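How a country picks its speaker

Most countries with an elected parliament have a person called the speaker. The speaker sits in a special chair and runs the meetings. In the small island country of Dridlow, the speaker is chosen by the members of parliament themselves, soon after every election.

What does a speaker do?

Members of parliament often want to talk at the same time, and they don't always agree. The speaker decides who talks first, who talks next and when someone has to sit down. If a member is rude or shouts, the speaker can send them out of the room.

The speaker also announces the result of each vote. In Dridlow the speaker does not normally vote. If both sides have exactly the same number, the speaker gets to decide.

Who can be speaker?

Any member can be put forward, but they need 2 other members to back them. Their names go on a sheet of paper, which is handed to the clerk. The clerk is a person who works for parliament and does not belong to any party.

Halfdan Norðdahl is the speaker now. He was the member for Ikero, a fishing town on the north coast, where he won his seat with 1151 votes. Another person, from the Tenus district, came second with 313 fewer votes than he did.

When he became speaker he left his party. He still helps people in Ikero with their problems, such as a broken harbour light or a late bus, but he doesn't give speeches for one side any more.

How does the vote work?

The vote is secret. Each member goes behind a screen, writes one name on a slip and folds it – no talking is allowed while this happens. The slips go into a metal box, and the clerk reads them out one by one.

To win, a person needs more than half the votes. If no one gets that many, the person with the fewest votes drops out and everybody votes again. Last time this took most of a morning, and parliament did not stop for lunch until the new speaker was in the chair.
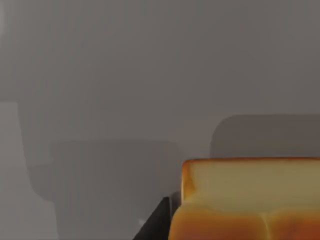 Words to know

Clerk: a person who looks after the papers and rules of parliament.

Member: someone elected to speak for the people of one area.

Party: a group of people who share ideas about how to run the country.

Secret vote: a vote where other people can't see what you chose.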